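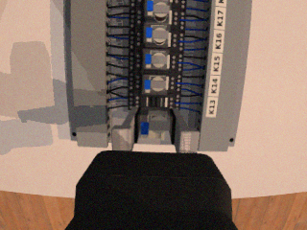
Conjunto de relés sobre uma mesa clara.

Os moradores do edifício Plistine, um prédio de 13 andares que já foi moderno, receberam em janeiro uma carta da administração a comunicar que o elevador voltaria a funcionar «com brevidade». A palavra já tinha aparecido na carta de outubro e na de novembro. Na de dezembro falava-se em «máxima brevidade», o que foi entendido no prédio como um mau sinal.

O elevador está parado há 229 dias. A empresa de manutenção, a Fovberg, atribui a avaria ao quadro de comando, mais exatamente a um relé que o fabricante, a Michalík, deixou de produzir. Existe um substituto. Custa 436 euros, montagem à parte, e aguarda desde o outono uma assinatura que, segundo a administração, compete à seguradora e, segundo a seguradora, compete à administração.

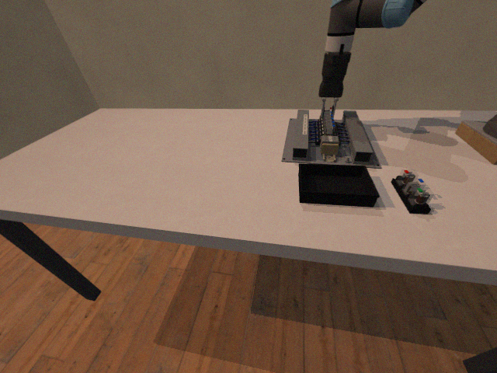 Entretanto, a vida adaptou-se. O carteiro passou a deixar as encomendas num carrinho de compras no átrio, onde cada um procura a sua com maior ou menor escrúpulo. No sétimo andar apareceu uma cadeira de jardim, depois outra, e agora há quem lá fique à conversa ao fim da tarde. Um cartaz pede que não se fume no patamar. Outro, escrito à mão, pede que não se escrevam cartazes.

Athina Triantafyllou, que vive no último andar e dá aulas de piano em casa, perdeu quatro alunos e diz ter ganho «umas pernas de ciclista». Os alunos que ficaram chegam sem fôlego e tocam tudo mais devagar. «O Chopin até aguenta», comenta. «As marchas é que não.»

A assembleia convocada para resolver o assunto durou até às onze e meia da noite. Discutiu-se primeiro a ata anterior, depois a cor do corrimão e, por fim, se os moradores do rés do chão deviam pagar a reparação de uma coisa que não usam. O rés do chão votou contra, em bloco.
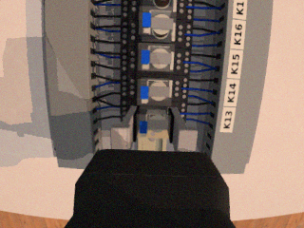
Quem paga, afinal, a reparação do elevador?
Para já, o fundo de reserva do condomínio, que a administração se comprometeu a adiantar assim que encontrar o livro de cheques. A parte de cada fração será acertada na próxima assembleia, rés do chão incluído, salvo se este voltar a comparecer em peso.

O administrador, Nektarios Margaritis, recusa a ideia de que tenha havido demora. Lembra que foram trocados 605 e-mails sobre o tema – ele próprio os imprimiu e mandou encadernar – e considera que poucos elevadores terão merecido tanta atenção. Questionado sobre se algum desses e-mails encomendava a peça, respondeu que teria de consultar o segundo volume.
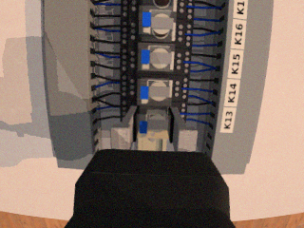
A Fovberg garante que, recebida a assinatura, a intervenção se faz numa manhã. Há ainda uma proposta alternativa da Trirodum para substituir o comando inteiro, mais cara e com prazo de entrega na primavera, que três condóminos apoiam e que um deles admite não ter lido. A nova assembleia ficou marcada para fevereiro, às nove da noite, na sala comum do 13.º andar.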